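What I Learned From Two Slow Arms

In March I went to the open day at Vondus, which has its workshop in an old weaving mill in Kisby. The building is from 1934 and still has the big doors for the wagons. I write about work for a small newspaper, and I have seen many demonstrations of machines. Usually there is music and a man with a microphone. At Vondus there was a light wooden table against a white wall, and two robot arms that reached toward each other over it. The visitors stood quite close and spoke quietly, as people do in a library.

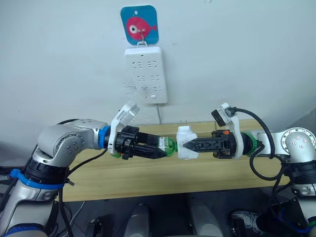 I must say that my first feeling was impatience. I had taken the train from Seixas, which is a journey of 2 hours, and I expected something bigger. A child can handle small plastic things on a table. My neighbor in the crowd said the same, a little too loud, and the young engineer heard it. She answered that she agreed with him, and that this was the reason she found the work hard. I liked this answer very much.

We judge robots by the wrong scale. We are impressed when a machine lifts a car door, although a crane could lift more than 1000 kilos when my grandfather was young. Small objects ask for something else. They are light, they turn, and they must be held firmly enough but without force. When there are two hands, each hand must also know where the other one is. I have done this all my life and never once thought that it was a skill.

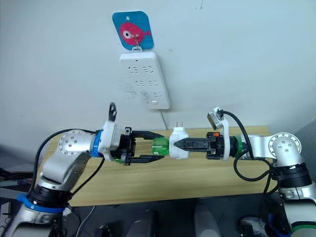
The left arm with the green plastic piece, the right arm holding a white power adapter.

My opinion is that companies should show more of this kind of work to the public, and show it at its real speed. Last autumn I watched a film from Prunen, where everything was cut so fast that I could not follow one single movement. I came home with fear and no knowledge. From Kisby I came home with some doubts, but they were precise doubts. I would like to know who will train the people who now do such work by hand, and who will pay for it. I asked this at the coffee table and received a polite answer with no number in it.

Next year I will go again, and I will ask again.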